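Ukodbridge Community Laundry and Op Shop - Help Desk
Ticket: Hot water drops out partway through the wash
Status: Resolved, monitoring
Opened: Sep 3, 2024
Category: Plumbing / hot water
Equipment: Bolden gas storage heater, Navickas tempering valve, Lotik wall controller

Reported problem
Hot water to the laundry sinks starts at the right temperature and goes lukewarm after a few minutes. It comes back by itself if the tap is turned off and left for a while. The kitchen tap is on the same heater and does not do it. The two washing machines take cold water only, so they are not affected.

The fault was first noticed in February and was put down to the heater being busy. It now happens every morning. Hand washing is the main job at those sinks, so woollens and small items are being left until the afternoon.
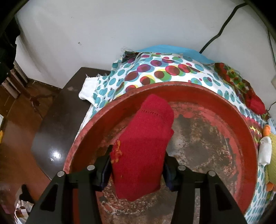 Checks done before logging
- Lotik controller set to 50 and not changed. No error code on the display.
- Pilot light on, flame steady.
- Gas meter turning when the heater is firing.
- Both isolation valves under the sinks fully open.
- Controller turned off at the wall and back on. No difference.

First reply from support
Thanks for the detail. If the kitchen tap stays hot while the laundry goes lukewarm, the heater itself is unlikely to be the cause. Please confirm whether the tempering valve is before or after the branch to the kitchen. Also check the inlet strainers on the valve. Turn off the water at both sides before undoing anything, and let the pipe cool.

Update 1
Valve is after the branch, so it only feeds the laundry. The kitchen has its own. Pipe run from the valve to the far sink is 19 mm copper, then flexible hoses.

Hot side strainer was half blocked with grey grit and a bit of thread tape. Cold side was clean. Rinsed both and put them back. Ran the far sink for ten minutes and it held. Ran it again the next morning and it went lukewarm after six.

Update 2
Support asked for pressure readings. Gauge borrowed from the plumber next door. Cold side at the laundry reads 400 kPa with everything off. Hot side reads the same. With the far sink running, hot drops by 100 and cold hardly moves.

Support says the two sides should stay fairly close to each other and that a gap like that can push the valve towards cold. They asked about any other non-return valves on the hot line. There is one behind the dryer that is not on the drawing we were given.

Update 3
Took out the non-return valve behind the dryer. The spring was stiff and the flap was only opening part of the way. Support agreed it should be replaced and not just cleaned. They also suggested a new cartridge for the tempering valve while the water was off, as the old one had grit through it.

Ordered both parts. The cartridge was on back order - four days became nine. Laundry sinks were on cold only during that time and there was a sign up on the door.

Keep the carton when parts come in. Support wants any batch details that are on the packaging before they will register a warranty, and the last carton went out with the recycling.
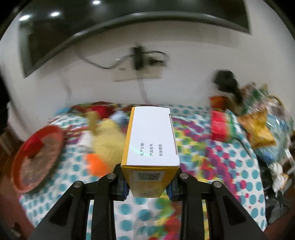
Box held up, with the code label on the yellow end.

Update 4
New non-return valve and cartridge fitted by the plumber. Outlet temperature checked at both sinks and adjusted once. With the far sink running, the hot side now drops by much less and stays steady. Ran both sinks together for 15 minutes with no change in temperature.

Still to do
- Add the valve behind the dryer to the drawing.
- Clean the strainers again in six months.
- Return the pressure gauge.

Support note
Leaving this open for two weeks in case it comes back. If it does, reply on this ticket - do not open a new one - and say which sink and what time of day.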